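MEDIA RELEASE
Friday, October 2, 2026

Fisent to open paper and tape depot in Binddale

Fisent, the packaging and craft supplies wholesaler, will open a trade depot at Binddale in April, its first outside Hirnside.

The depot will stock kraft paper, painter's tape and plain card for schools, removalists and small printers. It will employ 14 people, with 13 of the positions to be filled locally. Applications open next month.

General manager Baltasar Quezada said customers in the area had been waiting too long for bulk orders.

"Most of our Binddale accounts order by the roll and wait a week for the truck," Mr Quezada said. "They'll be able to pick it up the same morning — or have it dropped off that afternoon."

The building, a former tile showroom on the Riviere side of the rail line, is being fitted out with new racking and a covered loading bay. It will carry 200 product lines at opening, with another 40 coloured papers and tapes to be added by the end of winter.

Trade accounts held at Hirnside will work at both sites. Prices will be the same. The Hirnside counter will keep its current hours, including Saturday mornings.

Account holders will receive a letter with the depot's address and phone number before it opens.

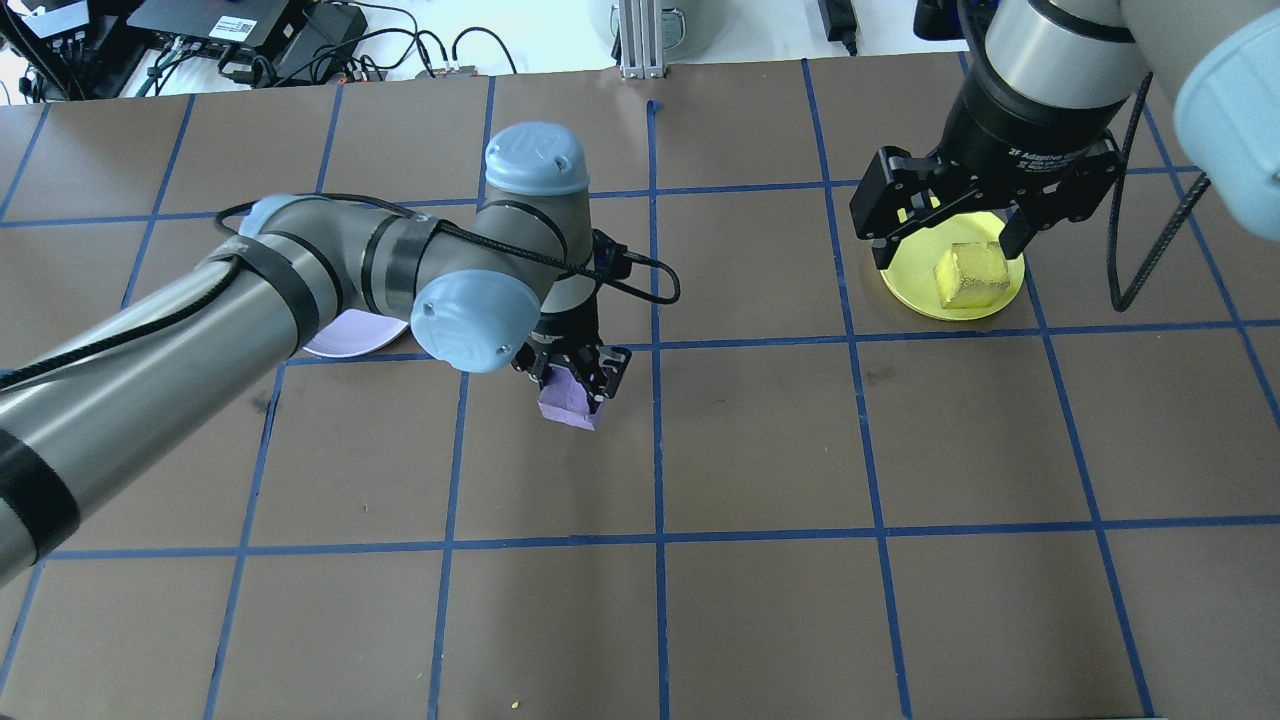
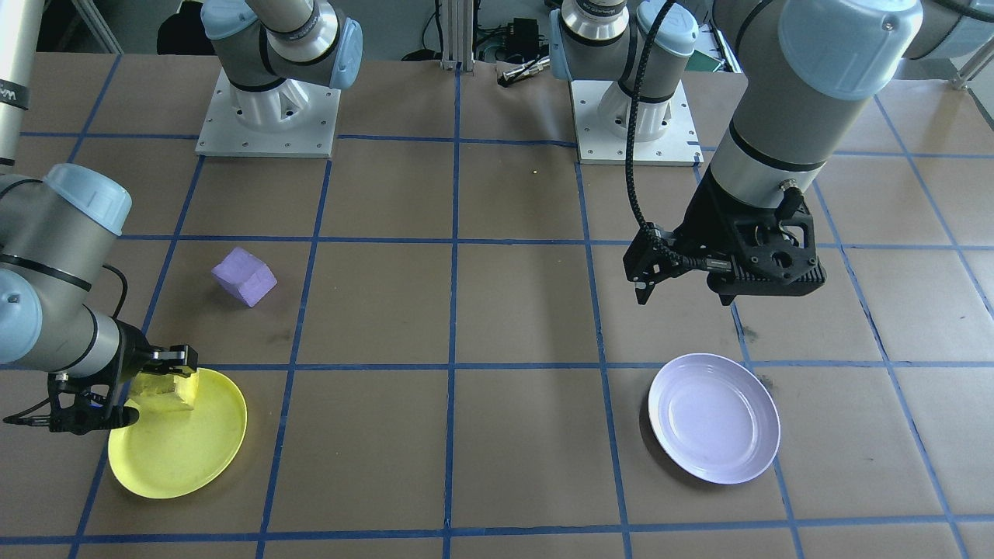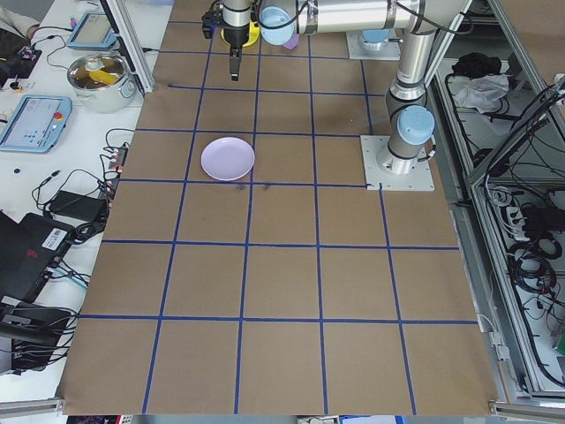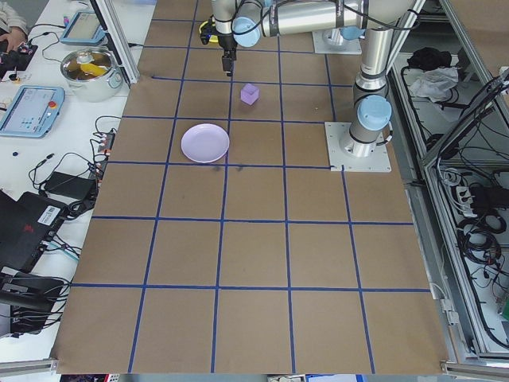
Brown paper and blue tape on a work surface. Photos: Fisent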